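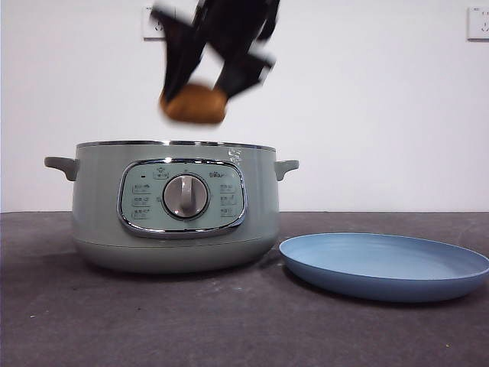
Irwood Potluck: Frequently Asked Questions

Most of these were asked at the door by people holding something hot, so we've written the answers down.

When and where is it?

Once a month, in the big downstairs room at Dalisay Hall, 1269 Imach Road. Doors open at 5:30 and we eat at 6:15. The 5:30 people like to have first pick of the chairs. The 6:15 people like to discover that the rolls are gone. We don't take sides.

There's no potluck in December. We tried it once and got eleven kinds of fudge.

Do I have to bring something?

Yes. It's a potluck. If you've had the kind of day where cooking was out of the question, a bag of ice or a stack of napkins counts as a dish. A bag of chips counts too, although you should know that other people have also had that idea.

How much should I make?

Enough for your own household plus a few strangers. You don't have to feed the whole room. Everyone takes a spoonful of everything, except for the macaroni, which people seem to regard as a separate meal.

Can I sign up for a dish ahead of time?

You can sign up for a category: main, side, bread, salad, dessert, or "other." The sheet goes up online at the start of the month. Please don't sign up for "other" and leave the notes blank. We had a very tense April.

What if somebody else brings the same thing?

Then there will be two of it. Put them side by side and act natural. Potato salad is the one exception, where we ask that the two bowls go at opposite ends of the table. That request came from the people who make the potato salad.

Can I plug in my slow cooker or electric pot?

Yes, along the back wall. The hall's wiring dates from a time when one coffee urn was considered plenty, so we allow 3 plugged-in cookers on each side of the stage and no extension cords. When the slots are full, they're full. Come early, or wrap your pot in a towel and hope.

Set it to "warm," please. Arriving with raw stew meat and asking where the outlets are means that your dish will be ready after everyone has gone home.

Can I use the kitchen?

For reheating, yes. For cooking, no. The oven has two settings, off and volcano, and the dial isn't marked. If you're using it, stay with it. The microwave is fine but small, and anything bigger than a pie plate will get halfway around and stop.

How do I label my dish?

There are cards and pens by the door. Write what it is and tick the boxes for nuts, dairy, eggs, meat, fish and gluten. Don't write "yum." Don't write "Grandma's secret recipe," either, because a person with a shellfish allergy will need Grandma's secret before they need a plate.

If you aren't sure what's in it, say so on the card. Those dishes go on the small table by the piano, and more people eat from it than you'd think.

Is there anything for vegetarians?

There is usually plenty. Vegetarians do ask us to pass along that bacon bits are meat, that chicken broth is meat, and that "you can pick around it" isn't a category on the sheet.

What is a Fluketti?

A Fluketti is the local casserole: spaghetti, canned corn, cheese, and whatever the cook feels strongly about. The name came from a misread recipe card and has outlived every attempt to correct it. It isn't Italian. Visiting Italians have been very clear on the point.

There's at least one at every potluck. Opinions on crushed crackers as a topping should be kept to the parking lot.

Do you supply plates and forks?

The hall has plates, bowls and forks. It has almost no spoons. It had a full set of spoons when we started, and they are presumably in your kitchen drawers. We have no plans to press charges. There's a box by the coat rack where spoons can be returned in silence.

Bring your own serving spoon too, with your name on the handle in tape. Masking tape holds up better than the clear kind.

Does it cost anything?

No. There's a jar for the room rental, and a dollar or two keeps the lights on. Please stop putting coupons in it.

Can I bring kids?

Of course. They eat first, mostly bread. There's a rug and a bin of toys at the far end, and the stage is off limits whatever your child may tell you about last month.

Can I bring my dog?

No. We know your dog is different.

What about drinks?

We make coffee and put out water. You can bring lemonade, cider, iced tea and so on. The lease says no alcohol, and that includes the trifle, which we now check.

Who cleans up?

Everyone washes something. It goes quickly if you start while dessert is still out, and very slowly if you all remember a previous engagement at 8:00. The building has to be locked by 9, and the alarm doesn't care that you're drying a colander.

I left my dish behind. Where is it?

On the shelf outside the kitchen, for one month. After that it joins the hall's supply and you may visit it there. If you need it sooner, call the hall and ask for extension 2155. Describe the dish carefully. "Glass, rectangular" won't narrow it down.

Can I take leftovers home?

Yes, once the coffee has been cleared. Bring your own container. Take from what's on the table, and ask before you empty somebody's pot, even if it's the good chili. Especially then.

Can I get the recipe for the good chili?

We've asked. No.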